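Week 6: Attention, and where it goes when you spend it

Read before class: the Rey chapter in the packet (skip the part on pigeons, he gets it wrong and knows it). Bring your logs from the Saturday exercise, even if they are embarrassing. Mine are.

Last week we left off with the filter question. Somewhere between your eardrum and your opinion, most of what comes in gets dropped. Early filter people say it is dropped at the door. Late filter people say it gets in, sits down, has its meaning checked, and is then thrown out. Both camps have good experiments and both have spent decades being rude about the other one's.

Load

The compromise most textbooks now give you is load. If the main task is hard, it eats the whole budget and the extra stuff never gets looked at. If the main task is easy, there is change left over, and the change gets spent on whatever is nearby: a radio, a hum, the person in row three with the chips. You don't get to put it in savings.

This makes a prediction people dislike. Distraction should be worse when the work is easy. Corentin Rey tested it on proofreaders at a packaging firm in Arnville. He gave them 263 labels, half with plain errors and half with nasty ones, and played recorded office chatter behind both. On the nasty set they remembered next to nothing of the chatter. On the plain set they could tell him who was getting divorced.

Two cautions before you quote this at a relative. The study was small. And "hard" was decided by Rey, on a Tuesday mood, with no pilot. Marcelle Joly's reply (packet, second half) makes both points with more pleasure than she needed to.

Looking is not attending

Gaze is the measure everyone reaches for, as it is easy to get and it makes nice plots. But the eyes can park on one thing while the mind is two rooms away. You have all done this with a page of this very packet. The reverse works too: you can hold your eyes still and watch something off to the side, which is how most of us check on an ex at a party.

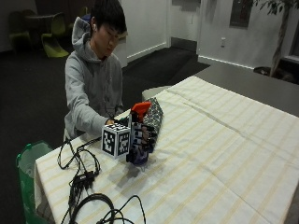
Fig. 6.2. Eyes lowered, hand reaching. Gaze direction alone doesn't tell us where attention is.

So when a paper says "attention was measured," go find the methods section and see what was really measured. Usually it is one of these:

- where the eyes pointed
- how fast a button got pressed
- what the person said afterward, when asked nicely

The third is the weakest and also the one most often in the headline. Joly went back to 300 people a month after a memory task and asked what had distracted them. A good share named the fire alarm. There was no fire alarm.

Switching

The word "multitasking" came to us from computers and should have been sent back. What people do is switch, and each switch costs a little. The cost shrinks with practice but has a stubborn floor. Your own logs should show it: compare the first minute after a break with the fifth. If yours show no difference, congratulations, or check your arithmetic.

A student last year logged 3,471 switches in a week and asked if that was a record. I don't keep records. I did ask how many were switches to the log.

For next time

Write one page (one) on this: if load theory is right, should a dull job come with a harder crossword? Use either Rey or Joly, and say what would change your mind. Drafts go in the tray by 4 p.m. The tray marked "Marty" is not the tray.

The November quiz covers Weeks 4 through 7. The Himurness case will be on it, so the people who hoped it wouldn't be can stop writing to me.

Related handouts
Week 4: Two ears, one message
Week 5: Early filters, late filters, and bad feelings
Week 7: Vigilance, or watching a screen where nothing happens
How to keep a distraction log
The Himurness case: reading questions

Kovinard College, Intro to Cognition | Questions: see the course office, mornings only | Copyright the instructor, please don't sell it | Back to top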